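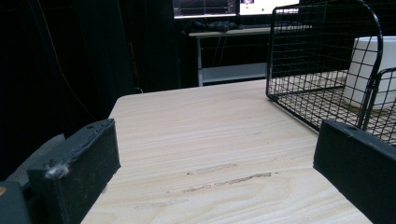
A wire basket is the easiest way to keep a small drinks corner in order. It holds the cups, the lids and the odd bits that would otherwise spread over the table, and it can be lifted off in one go when the table is needed for something else. These instructions cover placing the basket, filling it, and looking after a wooden tabletop that gets used every day.

I set up tables like this for the Nastmont reading rooms, and most of what follows came from doing it wrong first.

## What you need

- One open-top wire basket with a flat floor
- Paper cups, all the same size
- A small dish or tin for loose things such as stirrers
- Two soft cloths, one damp and one dry
- Four felt pads, the stick-on kind
- A soft pencil

## 1. Clear and wipe the table

Take everything off. Wipe along the grain with the damp cloth, then go over it with the dry one. Do the back edge as well, because dust and crumbs collect there and the basket will sit on top of them for weeks.

Pale wood shows every mark. Before you go further, look across the top from a low angle with a lamp on one side. You will see which marks are dirt and which are scuffs. Dirt comes off with a second wipe. Scuffs don't, and scrubbing at them with a rough pad dulls the finish and leaves a patch bigger than the mark you started with.

If the scuffs bother you, see the section near the end.

## 2. Pad the basket

Turn the basket upside down on a towel. Find the points where the wires touch the table. On most square-grid baskets these are the corners, but check by pressing on each side to see whether it rocks. Stick a felt pad at each corner. Trim the pads if they show.

If the basket rocks even with the pads on, the floor is bent. Put it on a hard floor, right side up, and push down on the high corner with your palm. Thin wire moves easily, so push a little and test again.

## 3. Place it on the far half

Put the basket toward the back of the table, a little to one side of the middle. The front half stays free for pouring and for people to set things down. If one side wall is taller than the others, turn it to the back so that the low side faces whoever is reaching in.

Leave a hand's width between the basket and the back edge. Once you are happy with the spot, make a tiny pencil tick at one front corner. It wipes off later, and until then whoever puts the basket back can find the place.

## 4. Put small things in first

Anything low and flat goes in before the cups, against the back wall. Check it against the mesh: if it can slip through the grid, it belongs in the dish. Loose stirrers and sugar packets will find their way out of a wire basket sooner or later.

## 5. Add the cups

Hold each cup by the side, below the rim. Bring it in over the front wall and lower it until the base is on the basket floor, then let go. Dropping cups in from above dents the rims, and a dented rim makes a lid leak.
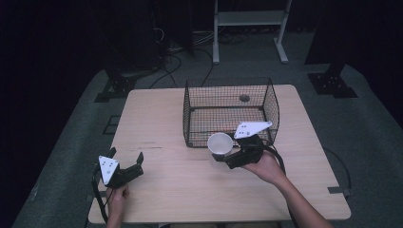 *A paper cup at the front of the basket, rim up.*

Start with the back row and work forward. Cups put in at the front first get knocked over by everything that follows.

Rim up or rim down is up to you. Rim up is quicker to grab and easier to lower in neatly. Rim down keeps dust out, and I use it for any basket that will stand overnight without a cover. Pick one way and stay with it, since a mixed basket is slow to use.

Don't squeeze. Paper cups have very little strength in the wall when they are empty. If a cup creases, use it for pencils and take another.

For stacks, keep the height level with the front wall or just above it. Ewan Pirihi runs the Purkwood room and likes them much taller. His go over whenever somebody bumps the table. A refill box of 300 fits under most tables, so there is no need to have them all on top.

## 6. Test it

Pull out one cup from the front and one from the back. You should be able to reach both without moving anything else. Then pick up the whole basket by its two short sides and walk across the room with it. If cups slide or tip, there is too much empty space – fill it with another stack or move the dish inside.

## Looking after the tabletop

Light scuffs in the finish can often be made less visible with a bit of clear furniture wax. Try it underneath or on a corner first. Rub it in along the grain with a soft cloth, wait 20 minutes, and buff. It won't remove a real scratch.

For deeper marks, the choice is to leave them or to sand and refinish the whole top. Sanding only the marked area on a pale table leaves a lighter patch that is hard to hide. Ashwin Sastry did the old Saithong table that way in August and ended up refinishing all of it a week later.

Most scuffs on a shared table come from things being dragged. Lift the basket to move it. Check the felt pads when you refill, and replace any that have gone hard or picked up grit. A pad with grit in it is worse than no pad.

A tray or a cork mat in the working area will also take most of the wear. Make sure it lies flat. A curled mat tips cups.

## Cleaning the basket

1. Take out everything, including the dish.
2. Shake the basket upside down over a trash can.
3. Brush the joints with an old toothbrush, dry.
4. Wipe the wires with the damp cloth, inside and out.
5. Dry it right away and let it stand for a while before it goes back on the wood.

Skip the dishwasher for coated wire. The coating chips at the joints, and the bare metal will rust and leave orange marks on the table.

If you find rust already, rub the spot with fine steel wool away from the table, wipe it, and touch it up with a small amount of metal paint. Let the paint cure for as long as the can says before any cups go near it.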